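December 11, 2020

Up far too early, and cross with myself for it, so I've had two coffees and a bit of cold toast and now I'm writing this in the cold back office at Skalthorpe with my coat on.

The right gripper is behaving again! Or behaving enough. I'd been putting off the proper clean since July, when I did a quick wipe and told myself it would last until spring. It didn't. By last week it was dithering over anything thin, shutting its fingers a hair too high and coming away with nothing, and then it would go back for another go and miss by the same hair. The left one never does this. The left one gets hardly any work, lucky thing.

So yesterday I finally took the fingers off. Four tiny screws each side, one of them chewed (my doing, I'm sure, from the time I used the wrong driver and pretended I hadn't). The pads weren't as worn as I'd feared, but there was carpet fluff wound round the linkage pin, a proper little felt collar of it, and I had to tease it out with tweezers and a cocktail stick. Twenty minutes for one pin. Then a wipe down, the smallest dab of the Ganilum grease, and the fingers back on. I had one screw left over, panicked, and found it was from my glasses case.

After that came the part I always rush and promised not to: setting the zero. You open the fingers all the way, close them all the way, let it learn both ends, and do it again until the numbers stop wandering. Mine wandered for ages. The closed reading kept landing on 21 when it ought to be 5, and I was halfway to ordering a new motor from Cheema when I saw I'd put one finger on a notch out. Off again, on again, chewed screw and all. Then it read 5, and 5, and 5, and I did a small dance.

Height over the table was next. That black top is a pig for it, all shine, and the depth reading goes silly near the window side, so I've stopped trusting the guess and typed the table in by hand: 816 in the Putitton settings, saved under a new name so I can go back if I've made a mess. I did the whole check in the sitting room, table, carpet and curtains and all, as that's where it has to work.
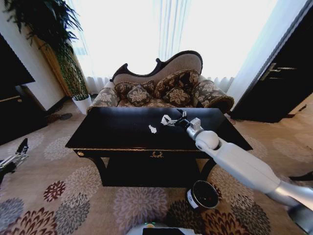
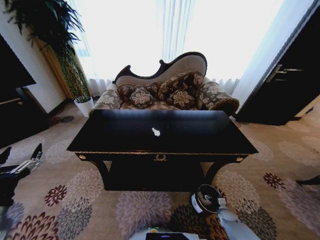 Right arm over the black table in the first, reaching toward it in the second, on the new settings.

I sent the settings over to the Putitton group last night, feeling pleased with myself, and got a reply before I'd even brushed my teeth. Cheema support wrote back that the zero sounded fine but I ought to run it again once the arm has been on for an hour, as the linkage loosens up when it's warm and a cold reading can drift. Also, had I checked the cable where it goes round the elbow? They'd seen a few rub through there and it looks exactly like a tired gripper.

Well, no, I had not checked the cable. I'd done everything cold as well, in a room I hadn't bothered to heat. So that's this morning's job, and it's why the machine is humming away next door while I sit here with numb fingers, waiting for the hour to be up.

I did have a look at the elbow by torch before I sat down. There's a dull patch on the sleeve, thumbnail sized, not through to anything. I've put a wrap of cloth tape over it and written it on the inside cover of the book so I don't forget. A new sleeve is 73 pounds with postage, which seems a lot for a tube, and I'm going to sulk over that until after Christmas.

Other bits. Need more cocktail sticks. Need a new small driver, and this time I'm keeping it in the lid of the box and not in my pocket. The grease is nearly gone. I want to try slowing the last part of the close, just the final bit before the fingers meet, and see if thin things come up more cleanly, but one change at a time or I'll never know which one did it.

Timer's just gone. Off to do the zero again, with gloves.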